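Thursday, late

Up at six and out to Studthorpe for the early market. I sold 118 jars of the plum jam and came home with one crate still full. The drive back took longer than it should have because they have the Rillside bridge down to one lane again.
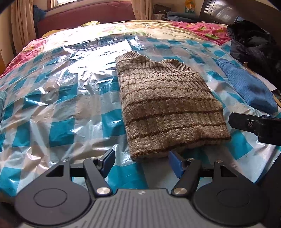
Filed under: Home, Weather

Cooler tonight, the first evening this August I have wanted a sweater. The brown ribbed one with the dark stripes will do until October. I shut the back windows at seven and the kitchen still smelled of sugar.

Paid the water bill. It was $80, up from last time. I also called Antoniadis about the roof and left a message. Their estimate came to 3,000 and I want to know if that covers the gutter on the north side. If it doesn't, I will ask the other outfit in Ginusham.

Read for an hour after supper. The book runs 1,053 pages and I am still in the part where they are waiting for the ship. I may skip ahead.
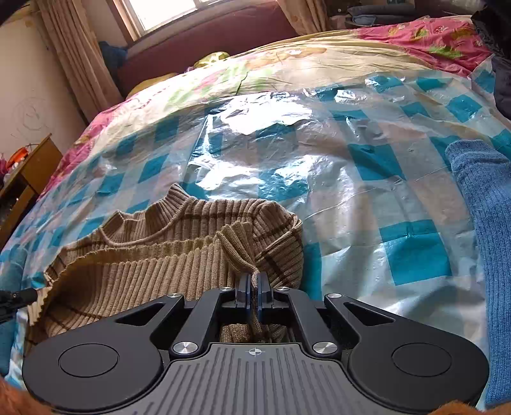

Tomorrow

Return the crates. Buy lids, the wide kind, and more sugar. Call about the roof again before noon. Pick the rest of the plums on the low branches if it stays dry, and leave the high ones for the weekend.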